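Hundero Adds Long-Format Envelope to Domik Stationery Range

Lavender-gray envelope for menus, vouchers and folded letters ships to trade accounts in June

MADIGAN, Friday, February 7, 2025 – Hundero, a maker of envelopes, cards and paper sleeves for the hospitality and gift trades, today announced the addition of a long-format envelope to its Domik range. The new item is supplied in a single color, lavender-gray, with a small line of gold lettering near the center. It will be available to trade accounts in June and replaces the Domik pocket sleeve, which has been withdrawn.

The Domik range was introduced for hotels, restaurants and independent stores that hand printed material directly to customers. Until now it consisted of a square card envelope, a key card folder and the pocket sleeve. Customers ordering the sleeve had asked for a closed format of the same length that would protect a folded letter or a gift voucher and would lie flat in a drawer or display tray.

The long format was developed at the company's Kovside converting plant over 11 months. Work centered on the fold lines and on the flatness of the finished piece. Long envelopes tend to bow along their length when the grain of the paper runs across the short side, and a bowed envelope does not stack or feed evenly. Hundero has specified grain direction parallel to the long edge for the entire production run. The side seams have been narrowed and moved toward the back panel so that the front stays even under the lettering.

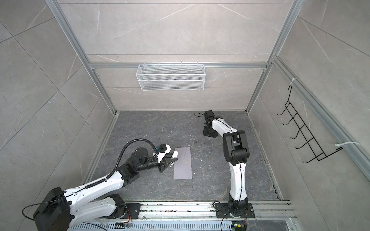

Color consistency was the second area of work. Lavender-gray shifts noticeably under different lamps, and early batches read as blue under store lighting and as plain gray in daylight. The paper is now colored through the full thickness of the sheet, so that cut edges and folds match the face. Each reel is compared with a master sheet before cutting. Reels outside tolerance are returned to the mill and are not used for other items in the range.

The gold line is kept deliberately small. It is applied after cutting and before folding, and its position is set from the long edge of the blank. Customers may order the envelope with the standard Domik line or with their own wording, subject to a minimum quantity. Custom wording is limited to one line in the standard position. Large logos, full-width borders and printing on the inside of the envelope are not offered in this format.

"Most of the requests we received were for less print," said Usman Mirani, product manager for envelopes at Hundero. "A restaurant putting a voucher in an envelope usually wants its name on it once, in a size that can be read at the table. We spent more time on where the line sits than on the lettering itself."

Before release, 1,941 envelopes from three production batches were checked for seam adhesion, squareness and position of the gold line. Envelopes were also stored under weight for 4 weeks and checked again for curl and for transfer of gold onto the adjoining piece. Findings from the first batch led to a longer drying interval between printing and folding. The interval was kept for the two later batches and is now part of the standard process at Kovside.

Packing and storage

The envelope is packed flat in cartons of 400, with the long edges aligned and a plain board at the top and bottom of each stack. No bands are used, as bands mark the edges of colored paper. Cartons should be stored on their base in a dry room away from direct sunlight. Customers who plan to address envelopes on an office printer should use the straight paper path and run a small test quantity first. Hot laminating is not recommended.

Ordering

Samples of the standard version can be requested by existing trade accounts from the Kovside sales office. Each sample set contains the long-format envelope, the square card envelope and a color reference strip. Orders for custom wording require a signed proof before production is scheduled. Changes made after the proof is signed are treated as a new order.

Remaining stock of the pocket sleeve will be supplied until exhausted. Open standing orders for the sleeve will not be converted automatically, and account holders are asked to confirm whether they want the long format in its place.

About Hundero

Hundero produces envelopes, folders and presentation sleeves for hotels, restaurants and retailers. The company has its head office in Madigan and its converting and packing operations in Kovside.

Press contact

Usman Mirani
Product Manager, Envelopes
Hundero, Madigan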